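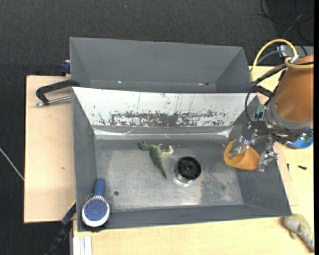 How do you teach a robot to pick up a cup?

You could write a long list of orders. Move left. Go down. Close fingers. But what if the cup is lying on its side? Or there's a toy dinosaur next to it? Your list gets very long very fast!

So lots of robot teachers just show it.

Way 1 - by hand. You hold the robot's arm and push it gently where it should go. A bit like helping a little kid hold a pencil. The robot remembers how every joint moved.

Way 2 - by remote control. You stand back and steer. Move your hand, the arm moves too. Squeeze, and the gripper squeezes. Kind of like a video game, only slower. Much slower.

Once is not enough tho. Danai Gkikas, a robot teacher at Ploltenum, might do the same job 100 times in a day. Cup here, cup there, cup upside down. Mistakes too - a dropped cup and a second try can teach the robot how to fix things.

Then the computer looks for whats the same in all those tries. After that the robot has a go by itself.

Try it at home! Get a friend, a blindfold and 3 soft toys. Take your friend's wrist and guide their hand to a toy. Do it 4 times. Now let go. Can they find it alone? Ok, now move the toy a little. Harder!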